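Setting Up Your Book Club Shelf in Vutent

Welcome, and thank you for bringing your reading group over to Vutent! This part of the guide walks you through building your first shared shelf, which is where your club keeps the titles it has read, the ones it is reading now, and that long hopeful list of books everybody means to get to someday.

Before you start, have your member list handy and pick a first book – it doesn't have to be a new release, and a memoir or a story collection works just as well as a novel.

1. Sign in and open Shelves from the menu on the left.
2. Choose New Shelf and give it a name your members will know. Reiko Ishida, who runs the Bandel short fiction group, just used the group's name and the word "shelf," and that has served them well.
3. Type the title or author of your first book and pick the right edition from the list. Translated books often show up more than once, so take a moment to check the translator's name.
4. Press Add, then set the book to Reading Now.

Note: A shelf can hold up to 80 titles. Finished books can be moved to the Archive, and your members' comments go along with them.

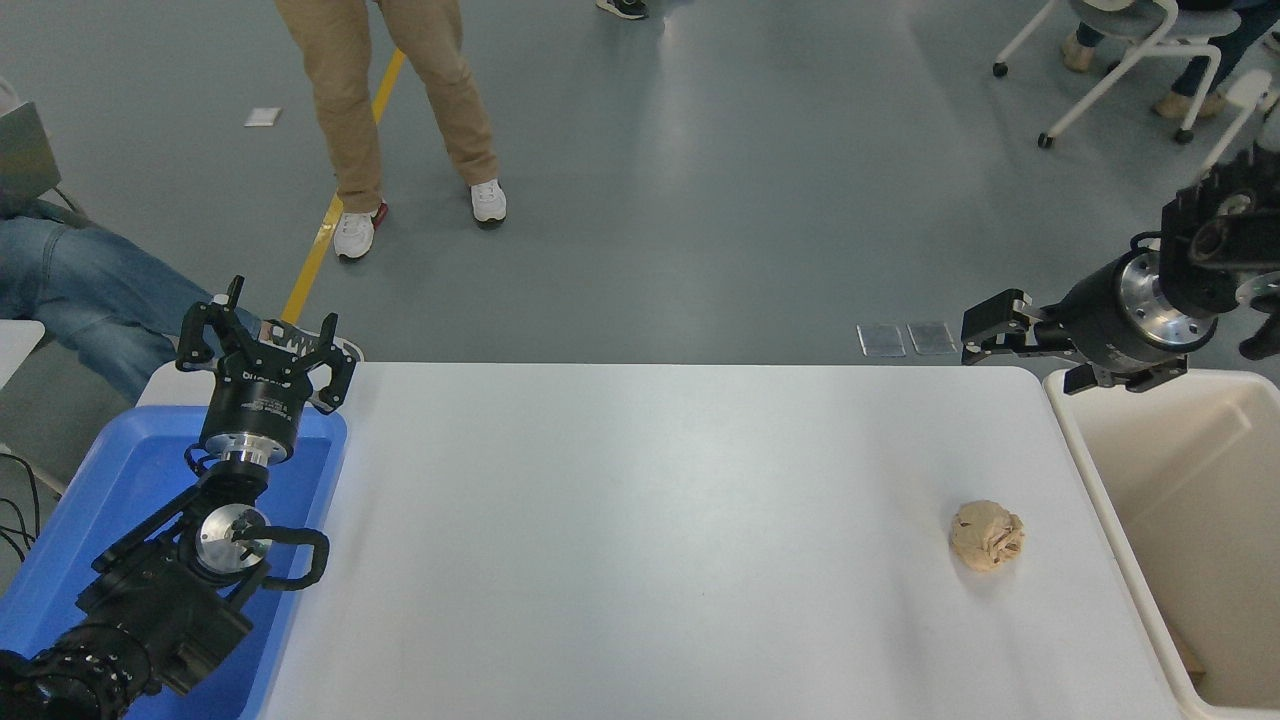

2 min read

Inviting your members

5. Open the shelf and choose Members, then Invite.
6. Paste in the email addresses, one to a line. You can invite up to 30 people at a time.
7. Add a short hello if you like (please do, it's so much nicer than a bare link!) and press Send.

Caution: Invitations run out after 30 days. If somebody has been away and missed theirs, choose Resend next to their name. Making a second account for them will split their reading notes between the two, and we can't join them back together.

Setting a discussion date

8. Choose Calendar and tap the day you'd like to meet.
9. Enter the chapters or pages to be read by then. For poetry, you may find it easier to list the poems by title.
10. Turn on Hide Spoilers if some of your members read slowly – comments on later chapters will stay folded up until each reader gets there.

Note: Changing the date sends everyone a fresh email, so it's kind to settle on one first.

Questions about shelves go to Kacper Kaczorowski on the help desk. Printed discussion cards are covered in the next section.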